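Automation and Work, Unit 4: Hand folding in a part-automated laundry

Course handout. Read before the seminar and bring the task sheet from Unit 3.

4.1 Setting

Rallness runs a domestic laundry service from a site at Nirton. Washing, drying and bag tracking were automated first. Folding stayed manual for flat goods and knitwear alike. The flat goods line, supplied by Skulex, now handles sheets and towels without an operator at the feed end. Soft garments are still outside its range.

The folding section had 46 staff before the flat goods line was installed. Of these, 14 moved to inspection and re-feed. The remainder fold garments, and a share of their shift is now spent folding with hand-held grippers to produce demonstrations from which a folding arm is to be trained.

4.2 The task

A fold by gripper is slower than a fold by hand. The operator has two contact surfaces and no fingertips, so each grasp has to be placed before it is closed. Thick knit is harder than woven cotton: the layers cling, and an edge can roll when lifted.

Terms used in the task sheet:
grasp: jaws closed on fabric
lift: fabric raised clear of the surface
lay: fabric returned to the surface
release: jaws opened
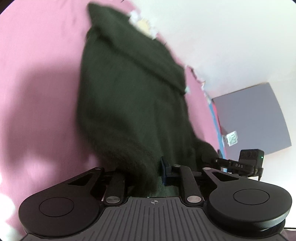 Dark green fabric, held up in the jaws.

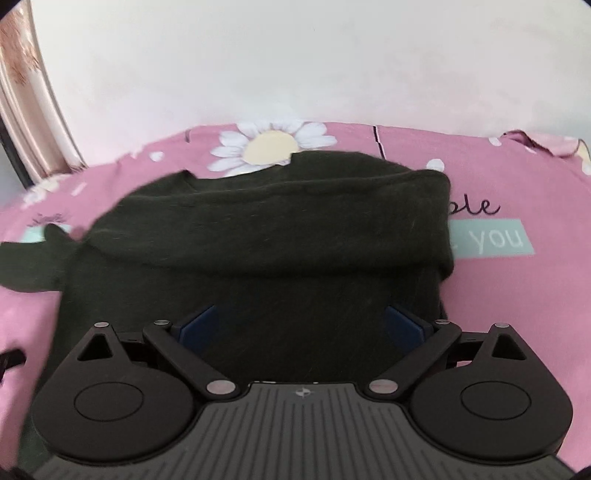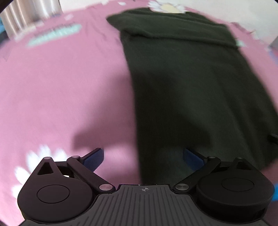 Saithong, commenting on the draft of this unit, objected that it treats the gripper work as a slower version of the old job. On the folding tables a person was paid for finished garments and could talk while working. In a recording session the garment is unfolded afterwards and folded again, up to nine times, and the product is the movement. Saithong asked that pay and grading be discussed under that heading and not under productivity.

4.3 Effects on the work

Output measure. Garments per hour no longer applies during recording. Rallness substituted accepted demonstrations per shift. A target of 251 a week for the section was set in January and later withdrawn, as it discouraged attempts at awkward items.

Skill. Experienced folders vary their method with the fabric. Recording instructions asked for one method per garment type. Several staff regarded this as a loss of judgement; the engineers regarded it as cleaner data. Both positions should be represented in your notes.

Strain. Load shifts from the fingers to the wrist and forearm. Rotation between table and gripper is by agreement within each team.

Ownership. The contract of employment did not mention recorded movement. A later addendum does, without a separate payment.

4.4 For the seminar

Draft a job description for the gripper role, one page, stating the unit of output and how it is checked. Mark any clause that would need to change once the folding arm is in service.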